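# Lamine – Wäschebestand Schlafzimmer

Stand: 19. Dezember 2019
Gepflegt von: Gil-soo Um

In diesem Ordner liegen die Notizen zu Tüchern, Bettwäsche und Decken. Die Liste ist beim Umräumen im Mai entstanden und wird seitdem formlos weitergeführt. Küchentücher und Handtücher stehen in `Corkus` und fehlen hier.

## Blaues Tuch mit Druck

Eintrag `blau-vintage`. Grundfarbe Immergrünblau, Gewebe mit feinem Fischgrat, Druck in Weiß, Rosa, Gelb und Mint. Erkennungsmerkmal ist das Etikettmotiv mit »VINTAGE«, daneben »Perfect«. Nicht mit dem glatten blauen Laken verwechseln, das unter `blau-uni` läuft. 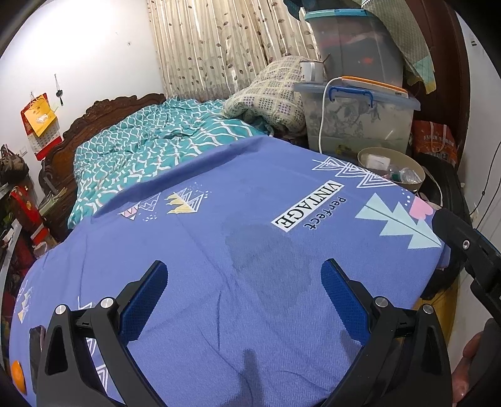
*Tuch `blau-vintage`, Druckseite oben, mit dunklerer Stelle neben dem Schriftzug*

Die Stelle ist unter `flecken.md` eingetragen, Ursache offen. Bis das geklärt ist, bleibt der Status auf `prüfen`. Die Falten zählen nicht als Mangel.

## Felder

| Feld | Inhalt |
|---|---|
| `name` | Kurzname, klein geschrieben |
| `muster` | freie Beschreibung |
| `gewicht_g` | Gramm, trocken gewogen |
| `ort` | Bett, Kiste oder Schrank |
| `status` | `ok`, `prüfen`, `weg` |

`gewicht_g` ist nur bei den Decken ausgefüllt. Alles unter 600 g kommt in die Kisten, schwerere Stücke in den Schrank.

## Falten und Ablegen

- Vor dem Falten glatt ausbreiten, Druck nach oben.
- Große Tücher zweimal längs, dann quer.
- Stücke mit Status `prüfen` nicht in eine Kiste legen.
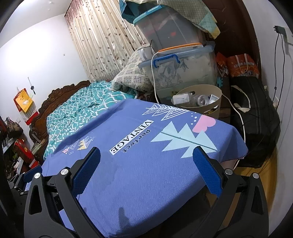 Die graue karierte Decke bleibt am Kopfende und wird nicht eingelagert. Für die durchsichtigen Kisten gilt: weißer Stoff mit grauem Blumenmuster in die mit dem blauen Deckel, dunkle Sachen in die andere. Das türkise Laken mit dem Wellengitter ist als `bett` geführt – bitte beim Wechseln umtragen.

## Offen

- `Spanos` (alte Liste) abgleichen, 3 Einträge sind doppelt
- Maße für `blau-vintage` nachtragen
- Kürzel aus `Baleck` übernehmen oder löschen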